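Brevia-Rundbrief, 3. Mai 2025

Fondent auf Vinyl: Stand der Neuauflage »Lullico«

Die Neuauflage des Albums »Lullico« von Fondent ist seit Januar in Arbeit. Inzwischen liegen die Testpressungen vor, und die meisten technischen Fragen sind geklärt. Im Folgenden der Stand für alle, die vorbestellt haben oder es noch vorhaben.

Grundlage sind die Stereo-Mischbänder der Erstveröffentlichung. Die damalige CD war mit wenig Dynamik gemastert, viele Anschläge der Drum-Maschine laufen dort gegen den Limiter. Als Vorlage für einen Schnitt kam sie nicht in Frage. Die Bänder lagen vollständig vor, allerdings mit gealterten Klebestellen zwischen den Titeln. Im Studio Rinaldi wurden die Klebestellen erneuert und die Bänder anschließend in einem Durchgang überspielt. Azimut und Entzerrung wurden pro Band nach den aufgezeichneten Messtönen eingestellt. Auf einem der Bänder fehlen die Messtöne, hier wurde nach Gehör und Phasenlage justiert.

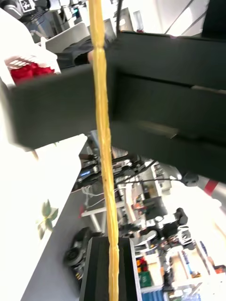 Goldgelbes Band mit Längsrillen

Eine Rauschunterdrückung im Nachgang fand nicht statt. Das Bandrauschen ist in den Einleitungen der beiden langsamen Stücke hörbar und bleibt dort stehen. Entfernt wurden lediglich einzelne Knackser, die eindeutig von den alten Klebestellen stammen. Im Bassbereich wurde die Stereobreite reduziert, weil der Synthesizer-Bass auf mehreren Titeln mit einem breiten Chorus aufgenommen ist und die Rille sonst zu starke vertikale Auslenkungen bekommt. Bei den Gesangsspuren war an den Zischlauten etwas zu tun, vor allem in den inneren Rillen der Seite B.

Format und Schnitt

Das Album erscheint auf 2 LPs mit 33 Umdrehungen. Die ursprüngliche Überlegung, alles auf eine einzelne Platte zu schneiden, wurde nach dem ersten Probeschnitt verworfen. Der Pegel hätte so weit abgesenkt werden müssen, dass die ruhigen Passagen im Oberflächengeräusch gelegen hätten. Mit vier Seiten ist genug Platz vorhanden. Die Titelfolge bleibt gegenüber der CD unverändert, Seite D endet mit der Instrumentalfassung des Titelstücks, die bisher nur als Download erhältlich war.

Geschnitten wurde in Lack. Die Testpressungen sind auf Seite A, B und D ohne Befund. Auf Seite C gibt es im Auslauf des ersten Titels ein wiederkehrendes Geräusch im Takt der Umdrehung, das auf allen geprüften Exemplaren an derselben Stelle auftritt. Der Fehler liegt also vor der Pressung. Seite C wird neu geschnitten und neu galvanisiert - die übrigen Matrizen bleiben in Verwendung.

Katalognummer und Auflage

Die Neuauflage trägt die Katalognummer BREVIA 3417. Sie steht auf dem Rücken der Hülle und ist in die Auslaufrille jeder Seite geritzt, jeweils mit dem Seitenbuchstaben. Bei Seite C kommt wegen des Neuschnitts ein R hinzu. Exemplare ohne dieses R sind Testpressungen und gehören nicht in den Handel.

Gepresst werden bis zu 400 Exemplare in schwarzem Vinyl. Eine farbige Variante ist nicht vorgesehen. Die genaue Stückzahl richtet sich nach dem Ausschuss, eine Nachpressung von denselben Matrizen ist möglich, aber derzeit nicht geplant. Die Klapphülle ist gedruckt, die gefütterten Innenhüllen sind geliefert. Das Textblatt wird noch einmal korrigiert. In der alten CD-Beilage fehlte beim vorletzten Titel die zweite Strophe, und bei den Instrumentenangaben war die Orgel doppelt aufgeführt.

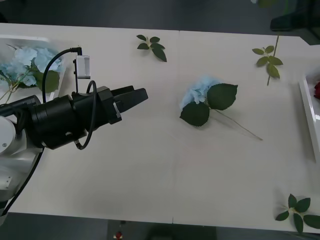 Hellblaue Kunsthortensie auf weißem Tablett, davor ein schwarzer Roboterarm

Digitale Fassung

Parallel zur LP erscheint die neue Überspielung als verlustfreier Download. Sie beruht auf demselben Transfer, aber ohne die Eingriffe, die nur für den Schnitt nötig waren: Der Bass bleibt in voller Breite, die Zischlaute sind weniger stark bearbeitet. Der Pegel liegt deutlich unter dem der alten CD. Wer beide Fassungen vergleicht, sollte die Lautstärke angleichen. Der Downloadcode liegt jeder LP bei.

Vorbestellungen

Bestehende Vorbestellungen gelten weiter und müssen nicht bestätigt werden. Adressänderungen bitte per Antwort auf diesen Rundbrief mitteilen, mit Bestellnummer im Betreff. Der Versandtermin wird genannt, sobald die neue Testpressung von Seite C abgehört und freigegeben ist. Bezahlte Bestellungen können bis dahin kostenfrei storniert werden.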